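# Kapitel 5: Spielinterne Währungen

Fast jedes Onlinespiel mit Handel kennt mindestens eine Währung. Sie heißt Gold, Kredit oder Splitter und erfüllt dieselben Aufgaben wie Geld außerhalb des Spiels: Man bezahlt mit ihr, man vergleicht Preise und man hebt sie für später auf. Anders als ein Staat kann der Betreiber aber jede einzelne Buchung sehen und jede Regel über Nacht ändern. In Kapitel 4 wurden Belohnungen als Anreiz für eine einzelne Spielerin betrachtet. Jetzt geht es darum, was geschieht, wenn viele Tausend Konten dieselben Belohnungen erhalten und untereinander tauschen dürfen.

## 5.1 Quellen und Senken

Eine *Quelle* ist jeder Vorgang, durch den neue Währung entsteht, etwa die Belohnung für eine Mission oder der Verkauf von Beute an einen computergesteuerten Händler. Eine *Senke* ist jeder Vorgang, durch den Währung verschwindet: Reparaturen, Marktgebühren, Reisekosten. Der Handel zwischen zwei Spielern ist weder das eine noch das andere. Das Gold wechselt nur den Besitzer, die Gesamtmenge bleibt gleich – abgesehen von der Gebühr, die das Auktionshaus einbehält.

Als durchgehendes Beispiel dient in diesem Kapitel das Onlinerollenspiel *Harasym* mit seiner Währung Nustuna. Auf dem Server Ilgate wurden am 14. Januar 2022 insgesamt 3.044 aktive Konten ausgewertet. Im Mittel nahm ein Konto an diesem Tag 468 Nustuna aus Quellen ein und gab 369 Nustuna an Senken ab. Pro Konto blieben also 99 Nustuna übrig, die es am Vortag noch nicht gegeben hatte. Auf den ganzen Server gerechnet sind das 301.356 Nustuna an einem Tag.

Ein solcher Überschuss ist für sich genommen kein Fehler. Wächst die Zahl der Konten oder kommen neue handelbare Gegenstände hinzu, wird auch mehr Währung gebraucht. Bleibt das Angebot an Waren dagegen gleich, steigen die Preise. Auf Ilgate zeigte sich das im Februar zuerst bei seltenen Rezepten und erst danach bei einfachen Rohstoffen, die fast jeder selbst sammeln kann.

> **Merksatz:** Entscheidend für die Geldmenge ist die Differenz aus Quellen und Senken. Die Zahl der Handelsgeschäfte sagt darüber nichts aus.

## 5.2 Wen eine Senke trifft

Senken wirken nicht auf alle Konten gleich. Eine feste Reparaturgebühr von 5 Nustuna ist für einen Veteranen belanglos, für einen Anfänger kann sie den Ertrag einer ganzen Mission kosten. Barbara Michalski unterscheidet deshalb in ihrem Arbeitsbuch *Fluletti* zwischen festen, anteiligen und freiwilligen Senken. Zu den freiwilligen gehören Farben, Reittiere und Möbel für das eigene Quartier. Sie entziehen vor allem den reichen Konten Währung, verlieren aber an Wirkung, sobald jeder Interessierte alles gekauft hat.

Übertragen Sie vor dem Weiterlesen die Werte von Ilgate in eine Tabelle und berechnen Sie, um wie viele Nustuna die Senken pro Konto steigen müssten, damit die Geldmenge unverändert bleibt. Die Tabelle wird in Abschnitt 5.3 weiter benutzt.
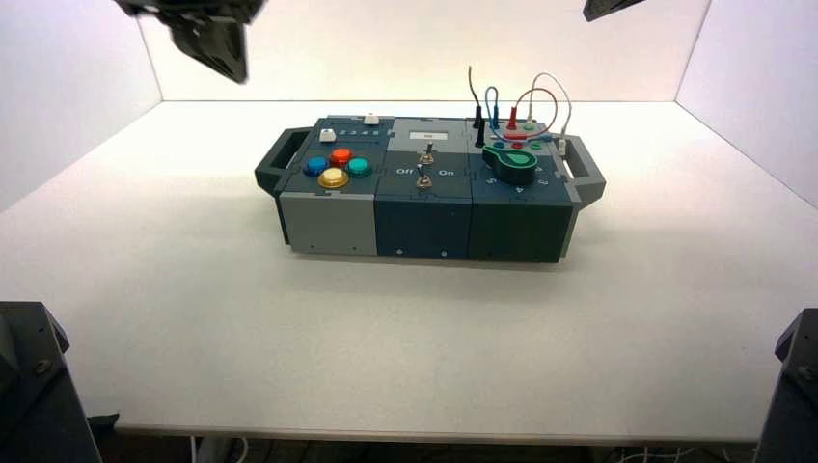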